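How to get into the audience for a talk show taping

Posted by Rachid Shehata in TV and Stage

Tickets to most talk show tapings are free, but a ticket doesn't always mean a seat. These steps are based on Vallow Tonight, which tapes at the Hsueh Theatre, and other shows work in much the same way.

Before you start
You need an email address, photo ID and most of an afternoon. Everyone in your group has to be 18 or over. Check the age on the show's own page if you are bringing a teenager, as some daytime programs let them in with a parent.

1. Find the official ticket page
Go to the show's website and follow the tickets link. Vallow Tonight uses Plolex for its bookings. If a site asks you to pay for a free taping, close it. Resold tickets are cancelled at the door when the name doesn't match the ID.

2. Make an account and pick your dates
Dates go up 7 days ahead, usually in the morning. You can put your name down for several dates, but you will only be given one. Guests are not announced when booking opens, so choose the day that suits you and not the person you hope to see.

3. Ask for the right number of seats
The limit is two tickets per account. If there are four of you, a second person should make their own account and request the same date. Write the other person's name in the comments box. You may still be seated apart.

4. Read your email carefully
"Confirmed" means you have a ticket. "Standby" means you get a seat only if there is room after the confirmed line has gone in. Click the link in the email to accept, or the ticket goes back into the pool.
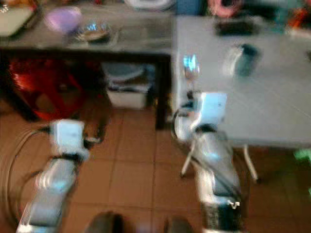 Two robot arms with white grippers, near a dark-topped table and a light grey one.

5. Get there early
A confirmed ticket for Vallow Tonight is good until check-in closes, but the show gives out more than 70 extra tickets to cover people who don't turn up. Arrive two hours before the time printed on yours. For standby, come earlier still and bring a coat, as that line is outside.

6. Dress for the studio
Plain, solid colours are best. Leave hats, large logos and bright white shirts at home. Studios are kept cool, so wear a sweater.

7. Put your phone away
Phones must be off before you go in. Staff will ask you to leave if they see one out during the taping. Big bags are refused and there is no coat check at the Hsueh.

8. During the taping
A warm-up comic comes out first and explains when to clap. Go to the washroom before you sit down. Once taping starts you can't leave until a break, and you might lose your seat to someone from the standby line.

If you can't go
Cancel through your Plolex account as soon as you know. Missing a taping without cancelling can block you from booking again for the rest of the season.

Comments

Mostafa Lamrani: Went in March on standby and got in near the back. The side door on Seslow Street is where the standby line starts, not the main entrance.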